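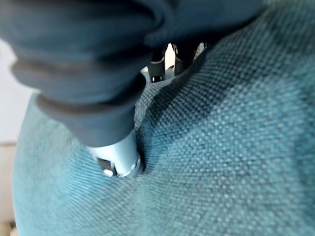

Why Are Cushions Squishy?

Push your finger into a cushion. Go on, try one now. It makes a little dent, doesn't it? Cushion people call that a dimple. Press something hard into woven cloth and the cloth bends and creases all round the spot, because the threads are being pulled in from every side.

So what's going on in there?

What's on the outside

The outside of a cushion is the cover. Lots of covers are woven. Woven means threads going over and under, over and under, all the way across. Get your nose right up close to a teal one like the one at the top and you see rows and rows of tiny bumps, a bit like a basket. That's why it's called a basket weave! Some cloth has smaller bumps, some has bigger ones. Some feels totally flat until you look with a magnifying glass.

Colors do a funny thing too. The same cloth looks pale where the light lands on it and much darker in the shadow. One color of thread can look like three.

What's on the inside

Stuffing. Could be lots of things.

Fluff. Most throw pillows have this. It's thousands of thin curly fibers made from a kind of plastic called polyester. The curls hold air. Squash them and the air goes out, let go and they spring back (mostly).

Foam. Like a giant kitchen sponge. Sofa seats usually have foam because it can take a grown-up sitting down hard, again and again.

Feathers. Very soft, very squashy, slow to puff up. You have to thump them. Sometimes a pointy bit pokes out and gets you in the leg.

Long ago people used straw, wool or horsehair. Scratchy!

Word box

Upholstery (say: up-HOLE-stir-ee) is the padding and covering on furniture. A person who does it is an upholsterer.

Tufting is when a button or a stitch pulls the cover down tight into the padding, so you get a dent that stays there.

Quilted means sewn in lines or boxes, with puffy bits in between.

A chaise (say: SHAYZ) is a long seat part you can stretch your legs out on.

Now look at a whole sofa

A sofa is really a load of cushions joined together. Once you know the words you can go hunting for them. Where is the cover stitched down? Where is it puffy? Leather can't be woven like the pillow cloth, its animal skin, so the pattern has to come from the sewing instead.
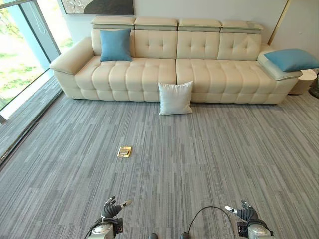
Cream leather sofa with button tufting on the back, a quilted seat and throw pillows in light blue and white.

Did you find the headrests? There are four along the top. They are the kind that can be adjusted. Good for tall people and for nappers.

Why do the stitches matter? Well, stuffing likes to wander. Without stitching it can slide down and bunch up at the bottom, and you end up with a lumpy seat. The lines of sewing make little rooms and the padding has to stay in its own room.

We asked a real upholsterer

Priit Kütt fixes chairs and sofas at a workshop in Wumdale. He has done it for 17 years. We only got 5 minutes with him becuase he had a bench to finish!

What's the hardest part? "Corners. Always corners."

What do you find down the back of sofas? "Pencils. Combs. Once a whole sandwich."

Can kids learn it? "Sure. Start with a small square pillow."

Try it: the bounce-back test

You need: a few different pillows or cushions, a ruler, a pencil and paper, one heavy book.

1. Lay a pillow flat. Measure how tall it is in the middle. Write it down.

2. Put the book on top. Wait 5 minutes. No peeking under.

3. Take the book off and measure again right away.

4. Measure one more time after you have had a snack.

5. Do the same with the next pillow.

Which one popped back fastest? Which stayed flat? Feel them and guess what the stuffing is, then check the label. There is usually a tag sewn in the side seam. Don't cut it off, just read it.

Putting them back

Pillow on the floor? Pick it up by the sides and give it a shake. Hold two corners and bop it on the edge of the bed so the fluff spreads out. Then stand it up against the back of the sofa, seam side down. Done.

Next time: why do zippers zip?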